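Kunham Institute of Applied Logistics
Course handout: Workplace Organization I
Unit 2: The Packing Table and the Shelf Beside It
Prepared by Kiri Kerslake, Course Leader

Purpose of this unit

This unit covers the arrangement of a single packing station: a long table, a set of trays, and shelving close enough to serve the table. Students are expected to have read the Unit 1 handout on floor markings and to bring it to the practical session. Unit 3, on labeling, assumes that everything below has been understood.

By the end of the unit the student should be able to lay out a table for a given order sheet, assign trays to stages of work, place upright items safely, and leave the station in a condition in which another person can begin work without asking questions.

1. Terms used

The following terms are used throughout the course. Sutcliffe, the set text, uses slightly different wording in places. In assessed work, please use the terms as given here.

Station: the table, its trays and the shelving assigned to it.

Working edge: the long side of the table at which the packer stands.

Apron: the vertical band below the tabletop. Nothing may be hung from the apron unless it is fixed in place.

Reach zone: the part of the tabletop that can be reached from the working edge without leaning. Items handled for every order belong in this zone.

Standing item: any item taller than it is wide that must be kept upright during handling.

2. The table

A long table is preferred to two short ones pushed together. A join in the surface catches the rims of trays and tends to collect dust and scraps of tape. The surface should be a single plain color that contrasts with the trays and with most of the stock. Yellow is a good choice where the trays are black, as a tray left out of place can be noticed from the far side of the room.

The height of the table is set once for each shift and recorded on the station card. Students sharing a station should agree on a height before the first order is opened.

Before work begins, the surface is wiped from the back toward the working edge. Loose paper is removed at this point. Order sheets go on the clipboard and are not to be laid flat on the tabletop, where they are easily packed by mistake.

3. Trays

Open, shallow trays with raised rims are used at this station. Deep bins are not issued for Unit 2. A shallow tray allows its contents to be checked at a glance and discourages overfilling, which was the most frequent fault recorded in the July practical.

Trays are set along the length of the table in the order of work: picked items first, checked items next, and items ready to pack last. Space is left between trays for standing items, which should not share a tray with small loose goods. When a standing item is moved, it is gripped around the middle or lower part of the body and set down on the bare tabletop before the hand is released.

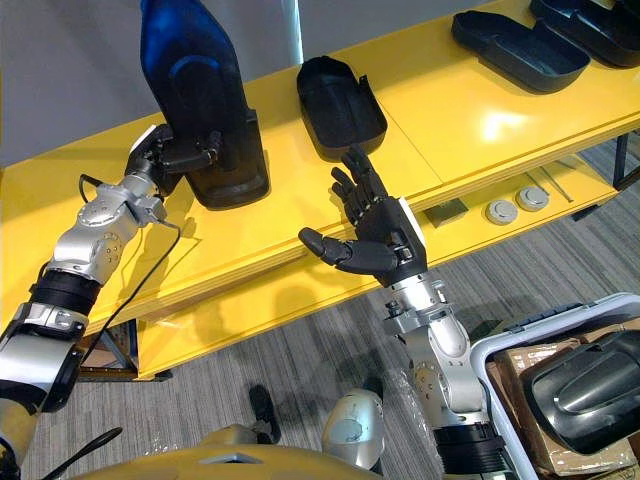
The trays need not be perfectly square to the table. A slight angle toward the packer is acceptable, and many people find it more comfortable. What matters is that each tray rests flat before anything is placed in it. A tray with one side raised, for example on the rim of its neighbor, will let small items slide to one end and may tip when it is loaded. Students should run a hand along the rim of each tray during setup and correct any that rock.

Trays are never stacked while they contain stock. Empty trays may be nested and returned to the shelf.

4. Standing items

Bottles, dispensers and similar goods require more care than boxed stock. The following rules apply:

Keep standing items away from the working edge, at least a full hand's width back.

Where an item has a body of one material and an upper part of another, lift it by the body. Upper parts may be lids, reservoirs or covers, and they are not always firmly attached.

Do not pass standing items over an open tray containing checked goods. Go behind the tray or move it.

Check the base before setting the item down. A curved or angular base may have only a small area in contact with the table.

The Gedus method, described in chapter 2 of Sutcliffe, places all standing items in one row at the back of the table. It suits large orders of a single product. For the mixed orders used on this course, the spacing described in section 3 is to be followed.

5. Shelving beside the table

Shelving is placed at the end of the table or a short step away from it. The packer should be able to turn from one to the other without walking around an obstacle. The floor between the two is a working area and is treated as such – cartons, bags and spare trays are not to be left there, even briefly.

Shelf uprights should be kept clear of hooks, tape and hanging cords. A hand guided along the upright is the simplest way to judge distance when the eyes are on the stock, and anything projecting from it will sooner or later be knocked or will catch a sleeve.

Small equipment may be mounted on the table apron if it is fixed firmly and does not project into the space where the packer stands. Its position is to be entered on the station card. 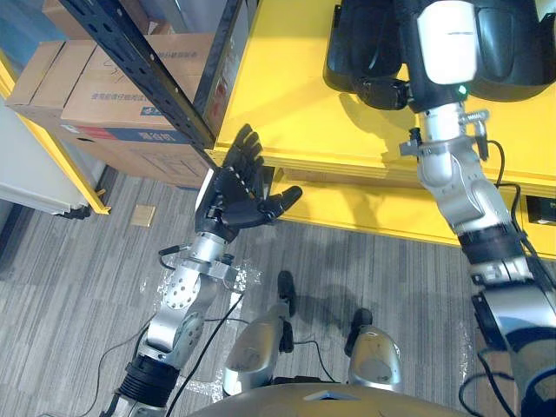 6. Practical exercise

Each pair will receive a Standance order sheet with 19 lines. The stock is drawn from the shelf, passed through the trays in the order given in section 3, and checked against the sheet before packing. Speed is not assessed in this unit.

The exercise is marked out of 100. Layout of the table and trays carries 40 marks, handling of standing items 30, and the condition of the station at the end 30. Any item found on the floor when the station is inspected results in a deduction of two marks.

7. Written work

Submit a plan of your station, drawn by hand, with a commentary of no more than 200 words explaining the position of each tray. Plans should show the working edge, the reach zone and the nearest shelf upright. Typed commentaries are preferred.

Reading for Unit 3: Sutcliffe, chapters 3 and 4. Bring a completed station card to the session.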